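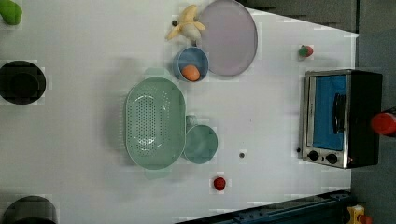
Figure 2. Tabletop of the Graltbridge cell with the play food, dishes and toaster oven.

3.2 Setting up and looking after the cell

I'll be frank about how much of our time went on the table and how little on the arm. We keep a white top because the play food stands out well against it, and the toaster oven always lives on the right, where the arm can get at the door. Everything else is allowed to wander a bit between runs – the blue bowl, the colander, the big plate – and we only step in when something ends up out of reach.

The oven gave us the most grief. Each tug on the door shifted it slightly, and by my log it had crept 4 mm after 40 runs, enough to make the gripper miss the handle. Rónán Kinsella and I now check its position every morning at nine and nudge it back against a card template.

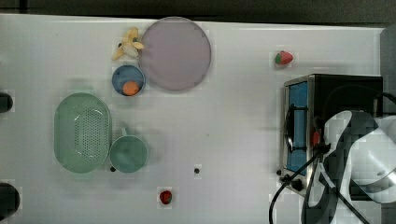

Cables came a close second. Ours run down off the arm and across the work area, so a loop can snag on an oven corner when the wrist turns. I tried tying everything up tightly at first, and that was a mistake: we pulled a plug half out on run 257 and lost the afternoon. We now leave some slack and look over the whole length by hand before each batch, plugs included. If a cable has stiffened or the sleeve is rubbed, we swap it there and then. We changed 3 in this way up to the end of July, and the runs made just before each swap are marked in the Biltitari log.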